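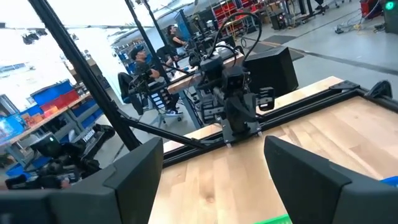
The pale wooden table, with the black rail along its far side.

About us

Hi, I'm Rahel Kuster, and I look after the workroom at Katene, which mostly means I look after the table! I love that table. It's pale wood with the grain running right through the boards, and every piece of furniture we've made since we opened got argued over on it (166 pieces so far, stools included).

Jonas Kofler and I started out in his aunt's garage with one saw and a lot of opinions. Edeltraud Tanner joined us that September and taught us both how to sand properly – with the grain, slowly, and no talking. We still make everything in light wood, we still oil by hand, and we're still slow.

Want a table of your own? Come by in the morning, when the coffee's fresh, and bring your room measurements. Small tables start at 2,000, delivery included.

Filed under: Who we are, Workroom

More from Katene
Oiling a tabletop at home
Edeltraud's sanding class
The Irnel bench, now in maple

Contact | © Katene | Back to top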